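Chapter 4
Small Round Tables in Shared Offices

4.1 Scope

A shared office needs at least one surface that is not a desk. This chapter deals with the small round table: its siting, what is kept on it, and the order in which it is cleared. Desk layouts were covered in Chapter 3.
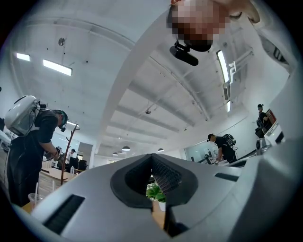 Coat stands and desk rows fix the space left for standing. The Ulex survey, which logged 2,371 items left on shared tables, found drinks vessels to be the largest class. Items fall into two groups – those that stay, such as a potted plant, and those that are removed after use. Plates and cups belong to the second group.

4.2 Order of clearing

Upright vessels holding liquid are lifted first, then empty cups, then plates. Bottles are closed before they are moved.

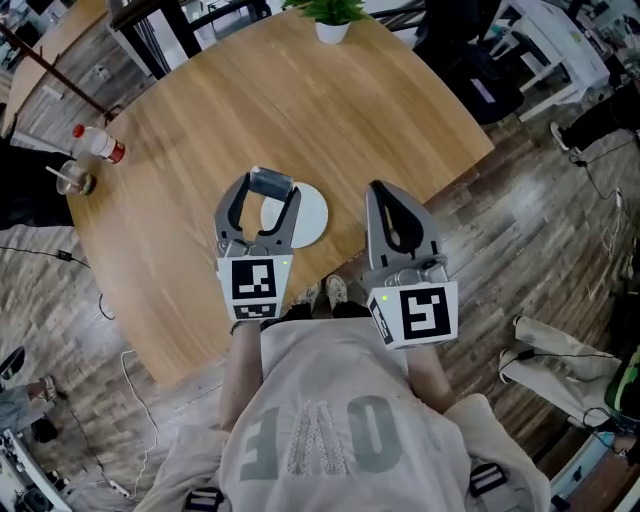 Fig. 4.2 Round table with plate, bottle and plant; a small dark object is held above the top.

The Odoi method reverses the last two steps and is treated in 4.3.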